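October 26, 2020

The letter from the ministry came to the base at Skarnden this morning, and by lunch everybody in the workshop had read it or had heard it read. From April, those of us who serve on a foreign passport must pay the full fee if we want to stay in the country after our service. Until now it was 80 for the papers. It will be more than 1000 for each person, and the children are counted as persons.

I read it two times, because official English is still slow for me. The second time it was not better. There is one polite sentence which thanks us for our commitment. After this sentence come the amounts.

I have given nine years to this army. I was at Nillport for the floods and I was away when my daughter was born, and I did not complain, as I had signed for it. I do not ask for a present now. I only think that a person who may be sent anywhere with the uniform on should not have to borrow money to live here when he takes it off.

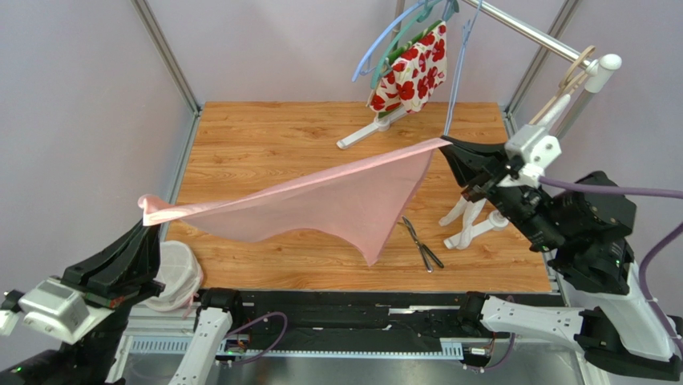

In the canteen a corporal from the stores was told that we should have read our contracts better, and she replied that she had read hers on the first day and the fee in it was 80. Then she said we must write to our member of parliament, all of us, and each in our own words, so that they cannot put the letters in one pile.

I have started mine. It has only 2 paragraphs and I have looked up the word "hardship" to be sure of it. My wife says I am too polite. Perhaps she is right, but I do not know how to be angry in English without making mistakes.

They told us also that 79 people on our base are touched by the change. I had believed we were fewer. The welfare office at Skillcombe will answer questions by telephone, mornings only, and I am on duty every morning until the end of the month. I will ask to change one shift.

Tonight I must still iron the shirt for the parade and find the old payslips, which are in the blue folder or in the other one.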